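Jillelari Military History Group
Minutes of the general meeting, Wednesday, April 10, 2024, Lindqvist Room

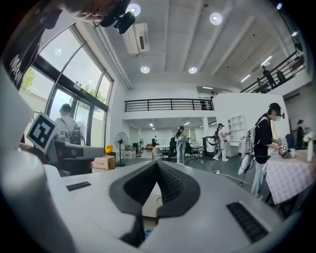 High ceiling, tall windows and a bit of green outside.

Meeting opened 7 pm. Present: 15 members. Apologies: 6.

1. Previous minutes
Accepted with one correction. Item 4 should read "field ambulance", not "field artillery". Our medical history members were very gracious about it.

2. Matters arising
The loan form for the signals logbook has come back signed, so the logbook can stay with us until the end of November. Wonderful news! Gloves are not needed for the paper pages but please wash and dry your hands, and pencils only at the table.

The roof leak over the map drawers has been fixed by the building owner. Two sheets of the river crossing series have a tide mark along the bottom margin. The printed area is fine.

3. Talk: The Enderska ceasefire line
Our speaker served as a transport driver with the observer force and brought a diary, a hand-drawn route map and a tin of slides. A really terrific hour. Main points for those who missed it:

Convoys left before first light and had to clear both checkpoints by midday, when the road was closed to heavy vehicles. If the first checkpoint was slow, the trucks turned back and the whole run was tried again the next day.

Shelling was mostly heard from the far side of the ridge. The diary has it nearly every night for the first fortnight, then long gaps. The speaker said the quiet nights were harder to sleep through.

The village at the foot of the pass changed hands before the ceasefire and the bakery was the first thing to reopen. Drivers traded tinned fruit for bread and the diary keeps a running price.

Questions went well past the supper break. There was a lively back and forth over whether the northern checkpoint was moved or a second one was added. The route map shows one, the diary mentions two. We would love to settle this, so anyone with unit newsletters from the period, please bring them in. The speaker has kindly agreed to let us scan the diary, and the slides after that.

4. Oral history recordings
Nine interviews are finished and four have been typed up. The Bokthorpe tapes are the worst for hiss but the stories are marvellous, especially the one about the mule lines. More typists wanted. You can do it at home at your own pace and the foot pedal is available to borrow.

It was agreed that place names be typed as spoken, with the modern spelling in square brackets after.

5. Money
Balance at the bank is $2,000 after the insurance was paid. Moved that up to $1,000 be set aside for a flatbed scanner and archival sleeves. Seconded and carried. One member asked that we get a quote for a second-hand scanner first, and this was agreed.

6. Bokthorpe bus trip
The drill hall museum will open its back store for us, uniforms and all. Seats are filling up quickly. Bring your own lunch as the kiosk is shut for painting. Bus leaves from the library side, not the oval.

7. Other business
A box of ration tins was donated, all empty, one with its key still attached. To be catalogued.

Somebody left a green thermos at the last meeting. It is in the kitchen.

The reading list for the next topic, coastal gun batteries, is on the noticeboard. Suggestions welcome, particularly anything on searchlight crews.

Meeting closed 9.20 pm, followed by tea and a very good lemon slice.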